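I will argue this with anyone: children's books belong in the bedroom, in a heap, within reach of a kid who is already under the quilt. Keep your color-coded shelves! I had one in the living room for years, 80 books lined up by height, and my daughter Duda walked past it every single day on her way to something else.

Then we moved the whole lot next to her bed, and reading simply started happening. Fables are the best of it. They're short, they're strange, somebody usually gets what's coming to them, and you can finish one before a sleepy kid drops off (or do three, if you're weak like me).
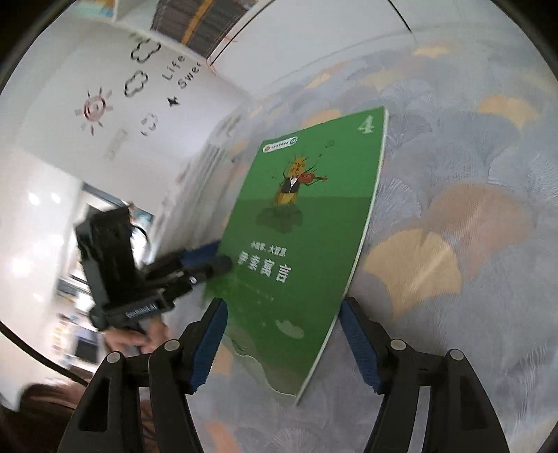 And please, buy the thin softcovers! Aesop in Chinese, Aesop in English, whatever your family speaks — a paperback can be bent and slept on, and it weighs nothing when you're holding it over your face at nine at night. My friend Aurora Patrício owns a gorgeous hardcover collection, 900 pages, and her boys are scared to touch it.

I love a numbered series, too. Give a child volume 4 and she wants to know what happened to the other three, even when every story stands alone. Duda went hunting under the bed for hers in August and came up with two of them, plus a sock. The third is still missing and we talk about it constantly.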